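Acceptance Conditions

The visit to Relport was scheduled for 10:00 and began at 10:04. Ingeborg Sutter signed the sheet at the door, wrote 2018-08-02 in the date column, and was given a badge with the number 533 on it. The badge did not open anything.

The demonstration room had been furnished to resemble a home. Efren Tolentino, who ran the cell, stood to one side with his hand near the stop button. He said the task was assembly of a small item of furniture: frame, pole, legs. The parts were white plastic. The arms had not been told where the parts would be, only what they were.

"How many times has it done this?" Sutter asked.

"With these parts, 892."

"And completed?"

"It depends on the definition."

She asked for the definition. He said it was in the appendix.

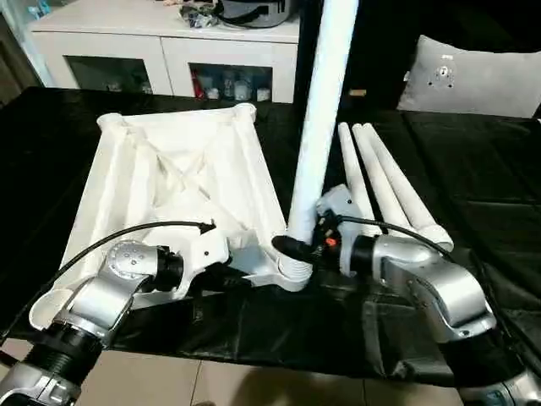 Thierry Lemaire

The left gripper held the frame. The right gripper was close to the base of the pole. For a time neither arm moved, and Sutter wrote down the length of the pause, then the fact that she had written it down. She had inspected elevators for Hultora for eleven years and trusted intervals more than motion.

"It's estimating," Tolentino said.

"Estimating what?"

"Whether the pole is in."

Sutter could see the pole in its socket. She could not see whether it was seated. She realized that she would have pushed it with the heel of her hand, and that she would not have been able to state the force.

She looked up the force in the specification. Section 4 gave a limit but no minimum. She put a mark in the margin.

The contract with Nemerard required 1,583 hours of operation before handover. The log showed 400. Tolentino explained that the log had been restarted in January, after the controller was replaced, and that the earlier hours existed in another format. Sutter asked who could read the other format. He gave the name of Biljana Halilović, who had moved to Gazi and did not always answer her mail.

They went on to the second station.

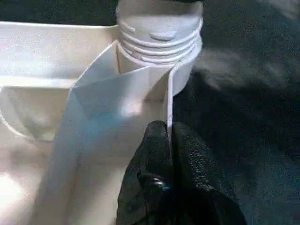 Source: Relport, wrist camera

The monitor was set at chest height. On it a black fingertip met the edge of a thin white sheet, with a threaded neck behind. Sutter bent to look. At that distance the ridges of the thread were the clearest thing on the screen.

"What is the sheet?" she asked.

"In the task file it's called object two."

"And the neck?"

"Object one."

She wrote both down. Then she asked him to stop the station, and he pressed the button. She checked the time against her watch, and they waited the full interval in the procedure, standing a little apart, as people do in elevators.

"You can release it now," she said.

He turned the key. Sutter initialed the line for the stop test, left the line for hours blank, and asked for the appendix.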